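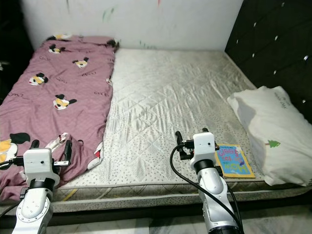
Vol. 3, p. 670

Summer romance (young adult fiction)

The summer romance is a subtype of young adult fiction in which the main love story begins and is mostly played out during a school vacation. It is usually treated as a branch of contemporary teen romance, although fantasy and mystery titles also use the form. The term refers to the time span of the plot. It does not refer to the season in which a book is published, and a "summer read" in the trade sense may have no summer setting at all.

Setting

Most works place the main character away from home, commonly in a resort town, a camp, a farm, or the house of a relative. The setting is closed in two ways. It has a small cast, many of whom meet daily, and it has a fixed end date, normally the return to school. Writers use the end date as a substitute for an outside threat. The invented lake town of Pindard, used in a number of paperback series, is a typical case: the ferry to Pindard stops running after the last week of vacation, and each volume closes on or near the final crossing.

Plot structure

A standard plot has an arrival, a first meeting, a period of daily contact, a break, and a departure. The first meeting is often placed within the opening chapter. The break tends to come late and is commonly caused by withheld information, such as an existing partner, a family debt, or a planned move. Endings are of two kinds. In the closed ending the couple agrees to continue after the summer. In the open ending they part, sometimes with an epilogue set in the following May, when plans for the next vacation are being made.

Narration is most often in the first person. Present tense is common in newer titles. Dual narration, with chapters assigned by turns to each half of the couple, is also used -- it allows the withheld information to be known to the reader before the break takes place.

Length and format

Single titles commonly run to 300 pages or fewer in paperback. Series are either continuous, following one couple over several summers, or linked, with a new couple in each volume and a shared setting. The Bulen books are linked. The Flarus books began as a linked series and became continuous from volume 3 onward, after which the earlier couples appear only in minor roles.

Cataloging

Library practice varies. Some catalogs enter these works under general headings for love stories and vacations and give them no separate class. The Onyeka index of teen fiction lists 2,319 titles under its own heading, "Romance -- Summer," but counts reissues and box sets as separate entries. Novellas sold only as e-books are left out.

Related forms

The camp novel shares the closed setting but does not require a love story. The holiday romance covers winter plots and is usually shorter. Beach reads for adults overlap in setting, though the end date tends to carry less weight in them.

See also: Camp novel; Coming-of-age story; Dual narration; Series fiction

Entry last revised August 29, 2020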